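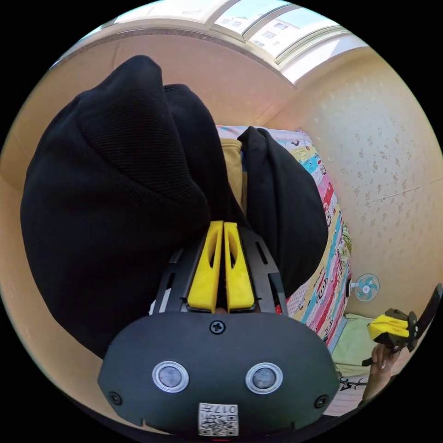
Fiona Ritchie asked us in the first review why we did not simply write the folding steps by hand, as the group before us did for towels. We did not have a good answer in January. Now we think we have one, and this report tries to give it.

Our project is called Drillwood. The aim was to gather examples of people handling clothes and bed things with two hand-held grippers, so that a learning system can be trained on them later. The training is not our part. We deliver the recordings to the Soltivance group, and they decide which of them are useful.

1. Why not written steps

A towel has four corners and they are easy to find. A thick black knit on a printed bedsheet has no corner that you can see before you lift it. When Finlay tried to write down how he picks up such a piece, he needed two pages and the rule was still wrong for the next piece. But he can do it with the grippers in a few seconds. So we record what the person does and leave the rules out.

2. How we worked

We recorded in bedrooms, on real beds. One person holds a gripper in each hand and does the task from start to end. The second person says the name of the task, watches the clock and writes the notes. We changed places every 16 minutes, because the wrist gets tired and the movements become careless. Alasdair Lindsay wanted longer turns, but after two evenings he agreed with the short ones.

There were 14 tasks in our list. The easiest was to pull one piece out of a heap. The most difficult was to turn a sleeve the right way out, and we stopped it early - the finger tips could not hold the inside of the cuff.

3. What we collected

We kept 387 recordings. We removed 76 others, mostly because the person had put a gripper down in the middle of the task or had helped with a bare finger. I must say that many of the removed ones are mine.

4. Problems

Dark cloth was the main difficulty. In bright daylight from a window the folds of a black piece become one shape, and in the recording it is hard to say where one layer ends. Kenna Menzies proposed to close the curtains. We did this for half of the tasks and marked it in the notes, so the two conditions can be compared.

The notes themselves were also a problem. In the first week we each wrote "heap" for different things. From the second week we used a shared list of words, which is in Appendix B.

Nesma El Ouafi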